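Search this site Search Go
Last updated Friday, September 12, 2025

A brick-placing robot arm, thirteen months in

I got to the workshop on Tuvdale early, which was a mistake, because the person I'd come to talk to was still under the bench looking for a dropped screw. "Give me a minute," came the voice. "Or start asking, I can hear you fine down here."

So I started asking! The project is called Fateo, and the idea is simple enough to say out loud – a robot arm that picks up small building bricks and puts them where you tell it to. The builder (who asked me to leave names out, fair enough) has been at it for 13 months, mostly evenings, in a shared space where the rent gets you a corner, a key and as much coffee as you can stand.

"I bought the arm used," I was told, once the screw had turned up. "It cost me $1370 and I had to sell a bike. I'd do it again. I miss the bike, though."

The software began life on a laptop at the kitchen table, driving a pretend arm on the screen. The pretend arm was brilliant. The real one spent its first week pressing bricks into the table a finger's width from where they should have gone, and the builder says that's when the real work started.

"On the screen everything is where you say it is. On a bench, stuff moves. Somebody leans on it, you bump it with your hip, you swap a cable and the whole thing sits a hair to the left."
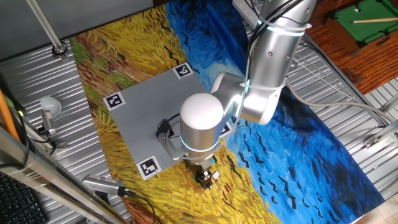 Finding the baseplate is the part I wanted to hear most about, and I got the long version (I asked for it). The software is home-grown and goes by Hatau. It takes the view from a small camera, hunts for known markers, and works out from them where the plate is and which way it's turned. The gray plate has one of those black-and-white squares near each of its corners, and the little black camera is held on the side of the wrist by a bracket, so it goes wherever the gripper goes. "I could get by with fewer markers," the builder said. "But the wrist gets in the way sometimes, and then I want the others. I'm not proud. I'll take all the help I can get."

And the printed crows and wheat? "I just like that painting. People come over and talk to me about it, and then they stay and ask about the gripper."

We got on to cables, as everybody with an arm does sooner or later. "Zip ties. Buy the big bag. And leave slack at every joint, more than looks right, then run the arm through its whole reach by hand before you tighten anything." There was a long pause. "I didn't do that the first time."

The best night so far came in November, when Fateo placed 408 bricks before it fumbled one. The builder was eating noodles and nearly missed it. "I thought it had crashed, it was so quiet. Then I looked up and it was just working."

The worst night was a bad power supply and a smell I'll let you imagine. A member of Ladefoged, the club that shares the building, lent a spare the next morning – and has yet to ask for it back.

I wanted to know what comes next. Two-handed building? Some kind of business? That got a laugh. "No, no. I want it to sort the bricks by color first. I've got 5 tubs of mixed bricks at home and I'm sick of looking at them."

I asked for one piece of advice for anyone starting out, and got two. Set a slow speed limit and leave it on for longer than you want to. And keep a notebook by the arm, a paper one, because you'll change some number at midnight and have no idea the next day what it used to be.

By then the screw had gone missing again, so I helped look for it for a bit and then caught my bus.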